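報道関係各位
2026年2月12日
株式会社カケオ(Kakeo)

集合住宅向け飲料容器回収サービス「マストゥデン」、4月より対象を2,873世帯に拡大
住戸内での分別から再生原料化までを一貫して管理、利用世帯アンケートの結果も公表

株式会社カケオ(以下「当社」)は、集合住宅にお住まいの世帯を対象とした飲料容器の回収サービス「マストゥデン(Mastudden)」について、本年4月より提供範囲を拡大し、対象世帯数を現在の1,474世帯から2,873世帯とすることを決定いたしましたので、お知らせいたします。あわせて、サービスを利用されている世帯を対象に実施したアンケート調査の結果概要を公表いたします。

マストゥデンは、家庭で飲み終えたペットボトルを、管理組合または管理会社と取り決めた日程に沿って共用部の専用回収庫に集め、提携先の再生工場へ搬入するサービスです。自治体による資源回収を補完する位置づけで、回収日まで容器を室内に保管しておくことが難しい世帯や、収集時間帯の排出が生活時間と合わない世帯を主な利用者として想定しています。

■ 拡大の背景

集合住宅における資源ごみの排出では、戸建て住宅とは異なる課題が指摘されてきました。専有部の収納が限られること、集積所が敷地の一か所に集約されている場合が多いこと、居住者の入れ替わりによって分別方法の周知が行き届きにくいことなどです。飲料容器は軽量である一方、かさが大きく、数日分を保管するだけでも台所や玄関まわりの空間を占めます。

当社が実証段階で実施した聞き取りでは、分別そのものに抵抗を感じるという声は少なく、むしろ排出までの置き場所と、ラベルやキャップの扱いに関する迷いが多く挙げられました。キャップを外した後の保管方法、ラベルが剥がれにくい容器の扱い、内部に飲み残しの跡がある場合の洗浄の程度など、いずれも日常の小さな判断ですが、その都度調べる手間が積み重なり、結果として可燃ごみに混入する例が見られました。

こうした状況を踏まえ、当社は5か所の集合住宅において、管理組合のご協力のもとマストゥデンの提供を開始いたしました。回収庫の運用、居住者への案内、収集車両の運行、再生工場での受入検査までを当社が一元的に管理し、問題が生じた工程を特定できる体制としたことが特長です。運用が安定したこと、また、隣接する住棟や同一の管理会社が受託する他の住宅から導入の希望が寄せられたことから、このたびの拡大に至りました。

■ サービスの概要

(1)共用部専用回収庫の設置
回収庫は、駐輪場、ごみ置場の前室、エントランス脇の屋外通路など、各住宅の条件に応じた場所に設置します。設置場所の選定にあたっては、消防設備および避難経路に支障がないことを管理会社と共同で確認し、管理組合の承認を得たうえで施工いたします。投入口は、車いすを利用される方や小柄な方にも使いやすい位置に調整できる構造です。投入時の音が近隣の住戸に響くことのないよう、庫内には緩衝材を備えています。

(2)案内アプリケーション「リイモ」の提供
利用世帯には、案内用アプリケーション「リイモ(Lyimo)」を無償で提供します。リイモでは、お住まいの住宅の回収日程、回収庫の満空状況、容器の種類ごとの出し方を確認できます。回収庫が満杯に近い場合は次回の収集予定が表示されるため、容器を持って共用部まで下りたものの投入できなかった、という事態を減らすことができます。

スマートフォンを使用されない世帯には、同じ内容を記した紙の案内を配付いたします。紙の案内は大きな文字を用い、回収日程の変更があった場合には掲示板への掲出と各戸への投函を行います。4月以降は、やさしい日本語による案内をリイモと紙の双方に加える予定です。

(3)再生工場への直接搬入
回収した容器は、提携先であるトライベックス(Trivex)の再生工場へ直接搬入いたします。中間の保管拠点を経由しないことで、他の廃棄物との混合を避け、品質の安定した原料として引き渡すことが可能となりました。工場では受入時に異物の混入状況を確認し、その結果を住宅ごとに集計します。集計結果は当社を通じて管理組合に報告され、居住者への案内の改善に用いられます。なお、集計は住宅単位で行うものであり、個々の世帯の排出内容を特定することはありません。

(4)管理組合向け報告書
管理組合には、回収の実施状況、回収庫の清掃および点検の記録、居住者からのお問い合わせとその対応をまとめた報告書を定期的に提出いたします。報告書は理事会の資料としてそのままご利用いただける体裁とし、理事の交代があった場合にも経緯を引き継ぎやすいよう、過去の協議事項を併記しています。

■ 利用世帯アンケートの結果概要

当社は、マストゥデンを提供している住宅の居住者を対象にアンケート調査を実施し、962世帯から回答をいただきました。ご協力いただいた皆様に、この場を借りて御礼申し上げます。

回答で最も多く挙げられた変化は、室内に置かれる空き容器の量が減ったことでした。従来は台所の隅、ベランダ、玄関の靴箱の脇などに袋のまま保管していたという世帯が多く、マストゥデンの利用開始後は、外出のついでに少量ずつ持ち出す習慣に変わったとの回答が目立ちました。ベランダに置いていた袋が風で飛ばされる心配がなくなった、という記述も複数の住宅から寄せられています。

容器の出し方については、リイモまたは紙の案内を参照した後、キャップとラベルを外すことが習慣になったとする回答が多数を占めました。一方で、ラベルの切り取り線が見つけにくい容器や、キャップの下に残る輪状の部品の扱いについては、依然として迷うとの意見がありました。輪状の部品は無理に取り外す必要はなく、そのまま回収庫に投入していただいて差し支えありません。この点は今後の案内で、より目立つ位置に記載いたします。

居間や子ども部屋など、台所以外の場所に飲みかけの容器が残りやすいという回答も多く見られました。飲み終えた容器がそのまま数日間置かれ、まとめて片づける際に洗浄が難しくなるというものです。当社では、居間で飲み終えた容器を台所へ移し、すすいだうえで逆さにして水を切るまでを一連の動作としてご案内しており、4月からの案内資料ではこの部分の説明を拡充いたします。

改善を求めるご意見としては、回収庫の投入口が混み合う時間帯があること、回収庫の周辺に容器以外のものが置かれる場合があること、アプリケーションの通知の頻度を調整したいことなどが寄せられました。通知については、受け取る内容と時間帯を利用者ご自身で選択できるよう、リイモの次回更新で対応いたします。回収庫周辺への置き去りについては、巡回時の確認を強化するとともに、管理会社との連絡手順を見直しました。

また、利用を控えている世帯からは、自治体の資源回収で十分に足りているとのご意見もいただきました。マストゥデンは自治体の回収に代わるものではなく、各世帯の生活に合わせてお選びいただくものと考えております。自治体の回収日に排出されている世帯には、引き続きその方法をご利用ください。

■ 4月からの変更点

対象住宅の追加に伴い、収集経路を再編いたします。すでにサービスを提供している住宅では、収集の時間帯が変更となる場合があります。変更の有無および新しい時間帯は、管理組合を通じてお知らせするほか、リイモおよび掲示板でご確認いただけます。

新たに対象となる住宅では、回収庫の設置に先立ち、居住者向けの説明会を開催いたします。説明会では、回収庫の使用方法、対象となる容器、個人情報の取り扱い、費用負担の考え方についてご説明し、ご質問をお受けします。出席が難しい方のために、説明内容を収録した資料を管理事務室に備え置きます。

回収の対象は、飲料用のペットボトルに限ります。調味料の容器、洗剤や化粧品の容器、油分が付着した容器は対象外です。これらの容器が混入した場合、再生工場での処理に支障を来すことがありますので、お住まいの自治体が定める方法で排出してください。缶、びん、紙製の飲料容器についてもお問い合わせを多くいただいておりますが、現時点で回収対象に加える予定はございません。

費用については、回収庫の設置および維持管理に要する費用を当社と管理組合との契約に基づいて定め、個々の世帯から利用の都度料金をいただくことはありません。すでに契約を締結している管理組合との間では、契約期間中の条件変更は行いません。

■ 安全および衛生に関する取り組み

共用部に回収庫を置くにあたり、臭気と害虫の発生を懸念する声を導入前の説明会で多くいただいてまいりました。当社では、収集のたびに庫内の状態を確認し、汚れが認められた場合は拭き取りを行います。夏季は点検の間隔を短縮し、庫内の洗浄を定期作業に組み入れます。作業にあたっては、居住者の通行を妨げないよう誘導の方法を定め、早朝および夜間の作業は原則として行いません。

回収庫の投入口には、小さなお子様が内部に手を入れることのないよう、奥行きを確保した構造を採用しています。お子様が容器を投入される際は、保護者の方が付き添っていただきますようお願いいたします。扉の鍵は当社の作業担当者と管理会社が管理し、貸し出しの記録を残します。誤って貴重品などを投入された場合は、ご自身で取り出そうとせず、回収庫に表示した連絡先までお知らせください。

地震や大雪などにより収集を見合わせる場合には、リイモおよび掲示によりお知らせし、再開の見込みが立ち次第、改めてご案内いたします。収集が長期にわたり停止する場合には、回収庫の投入口を閉鎖することがあります。

■ 株式会社カケオ マストゥデン事業責任者 ペク・グムオク(Geum-ok Baek)のコメント

「マストゥデンの運用を通じて、私どもは居住者の皆様、管理組合の皆様から多くのご指摘をいただいてまいりました。回収庫を置く位置を通路の反対側に移しただけで利用しやすくなったという住宅もあれば、案内の文言をめぐって理事会で長く議論していただいた住宅もございます。集合住宅はそれぞれに建物の形も暮らし方も異なり、同じ手順をそのまま当てはめることはできません。

4月からは新たに多くの世帯の皆様にご利用いただくこととなります。対象世帯が増えましても、住宅ごとに協議の場を設け、決めたことを記録に残し、次の改善につなげるという進め方を変えるつもりはありません。アンケートにお寄せいただいたご意見のうち、まだ対応できていないものについても、検討の状況を管理組合への報告書の中で順次お伝えしてまいります。」

■ 導入を検討される管理組合・管理会社の皆様へ

新規の導入につきましては、建物の図面と現在のごみ置場の使用状況を拝見したうえで、設置の可否を回答いたします。現地確認には管理会社の担当者様の立ち会いをお願いしております。収集経路の都合により、対象地域外の住宅については直ちに提供を開始できない場合がありますが、ご希望をお預かりし、経路の見直しの際に改めてご連絡いたします。

理事会や総会でのご説明が必要な場合は、当社担当者が出席いたします。説明資料は事前に送付いたしますので、議案書の作成時期に合わせてご相談ください。賃貸住宅の所有者様からのお申し込みも承っておりますが、その場合は入居者の皆様への周知方法について別途協議させていただきます。

■ 個人情報の取り扱い

リイモの利用にあたってご登録いただく情報は、お住まいの住宅名と通知の受信に必要な事項に限られます。氏名および部屋番号の登録は必要ありません。アンケートの回答は統計的に処理し、自由記述を公表する際には、個人や世帯が特定されることのないよう内容を確認しております。登録の解除はリイモの設定画面から随時行うことができ、解除後の情報は当社の規程に従って消去いたします。

■ 提携先について

トライベックスは、回収された飲料容器の選別、粉砕、洗浄および再生原料の製造を担当しています。当社との間では、受入基準と検査方法、異物が確認された場合の連絡手順を書面で定めており、今回の拡大に先立って、受入時間帯と車両の待機場所に関する取り決めを更新いたしました。再生原料の用途および供給先については、同社からの報告に基づき、公表可能な範囲で管理組合への報告書に記載いたします。

■ 会社概要

商号:株式会社カケオ(Kakeo)
事業内容:集合住宅向け資源回収サービスの企画および運営、居住者向け案内アプリケーションの開発および提供、管理組合に対する資源分別に関する助言
主なサービス:マストゥデン(Mastudden)、リイモ(Lyimo)

■ 本件に関するお問い合わせ

報道関係の皆様からのお問い合わせは、当社広報担当までお願いいたします。回収庫の設置場所での取材をご希望の場合は、管理組合の承諾を得る必要がありますので、日程に余裕をもってご連絡ください。居住者の皆様からのお問い合わせは、リイモの問い合わせ画面、または紙の案内に記載した窓口にて承ります。

本資料に記載の内容は発表時点のものであり、収集の時間帯、対象住宅および案内資料の内容は、今後の協議により変更となる場合があります。
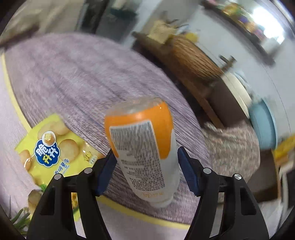 変更が生じた場合には、当社ウェブサイトの「お知らせ」に掲載いたします。

以上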